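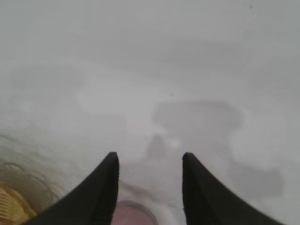
How often does a two-finger gripper really need looking after? Ours gets a quick check at the start of every shift and a proper service every 30 shifts, and if you stick to that you can stop worrying about it the rest of the time.

Erkuvik publishes the upkeep routine for its Terkia tabletop cell

PRUKOW, November – I run the small workshop at Erkuvik that keeps our Terkia cells picking and placing, and today we're putting our whole upkeep routine out in the open, free to download, no sign-up. It's the same set of pages that hangs on a hook next to my bench (minus the coffee rings). If you have a Terkia cell, or any small arm with two fingers and a camera at the wrist, please help yourself!

I should say what a Terkia cell is for anyone who got this release by accident. It's one arm, one gripper with two black fingers, one wrist camera and a pale work surface, and it's meant for light handling of small household-sized things. That's it. There's no fence full of flashing lights and no room-sized cabinet. People buy them for sorting, for packing trials, for teaching. And because the machine looks so simple, people tend to forget it needs any care at all, right up until it starts setting things down a finger's width off and everybody blames the software.

I've blamed the software plenty myself. When we went back through our service notes before writing this up, we had 1,127 entries from our own cells and from the ones customers send in, and a big share of the "bad software" calls ended with a loose finger screw, a smeared lens or a lamp somebody had moved to get at a shelf. So the routine starts with the boring stuff and stays there for a good long while.

The start-of-shift check goes like this. With the power to the arm off, take hold of each finger at the base and try to rock it. You want no play at all. Wipe both fingers with a dry lint-free cloth, inner faces last, and look along those inner faces for nicks. A nick the size of a grain of salt is enough to mark a soft part. Then wipe the lens with a fresh cloth – please, a fresh one, I have seen what the finger cloth does to a lens – and power up.

Next comes the view check, and this is the one I'd beg you not to skip. Open the gripper, bring the arm over the work surface and look at the live picture. Both fingertips should sit at close to the same height and lean in the same amount from either side. If one tip stands clearly taller than the other, the camera bracket has twisted or a finger has shifted in its seat. Go back and find out which before you run a single pick. Loosening the bracket to make the picture look pretty when the finger is the real problem will cost you an afternoon. I speak from experience.

While you're there, check how bright the picture is. A white surface under strong lights will wash out easily, and then pale parts on it turn into faint outlines the camera can barely separate from the table. Our old instructions told people to add light when the vision got shaky. The new ones say to bring the exposure down first and leave the lamps alone until you've tried that. The arm throws a soft shadow on the surface too, and a soft shadow is fine. If it has a hard edge, one lamp is doing too much of the work.

One more thing on specks. A dark speck in the live picture could be on the lens or on the table. Move the arm a little to the side. If the speck stays put in the picture, it's on the lens. If it slides along with the table, get the cloth out and wipe the table. I know that sounds like something you'd tell a kid, but we once had a lens unit mailed back to us over a crumb.

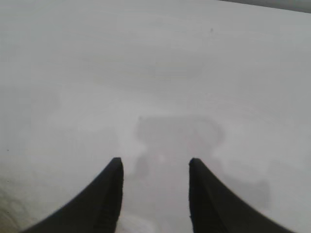 Sepúlveda wrote back after trying the draft pages that the view check had become the favorite part of the morning, that the screw sizes should have been on page one, and that 30 shifts between services seemed too long for a shop that handles gritty parts. All fair! The screw sizes are on page one now. On the interval, we've added a line saying that dusty or gritty work should be serviced twice as often, and I'd go along with that for anything involving sand, flour or cardboard dust.

The 30-shift service takes me 100 minutes when nothing is wrong. Both fingers come off and get swapped left for right if your model allows it (the older fingers are handed, so check the mark on the back). The slide gets cleaned and gets one thin smear of grease, and I do mean thin. Cables get looked over from the wrist down to the base, with the arm moved by hand so you can see them bend. Then the camera is calibrated again from scratch, even if the old numbers still look good. You took the fingers off, so the old numbers belong to a machine you no longer have.

After that we run the cell slowly, empty, through its full range, and then give it a set of easy parts before it goes back to real work. I stay next to the stop button for the whole slow run. Please do the same, and keep your sleeves rolled up.

We're also putting together a finger kit to go with the pages: one pair of fingers, screws, the right driver, a pack of cloths and a tiny tube of grease. It costs $139 and ships from our Prukow workshop. You don't need the kit to follow the routine – any decent driver and a clean cloth will get you most of the way – but the screws are the thing people lose under the bench, so we've thrown in spares.

The pages are plain text with a few line drawings, and you're welcome to copy them, cross things out and add your own notes. If you find a step that's wrong or just annoying, send it to the Erkuvik workshop desk and I'll read it, usually over lunch. The next round of changes will go out once the gripper slide section has been rewritten, which I've been promising my colleagues for a while now.

Availability: the Terkia upkeep routine can be downloaded from the Erkuvik support page starting today. Printed copies are included with every finger kit. Press questions can go to the same workshop desk, mornings are best.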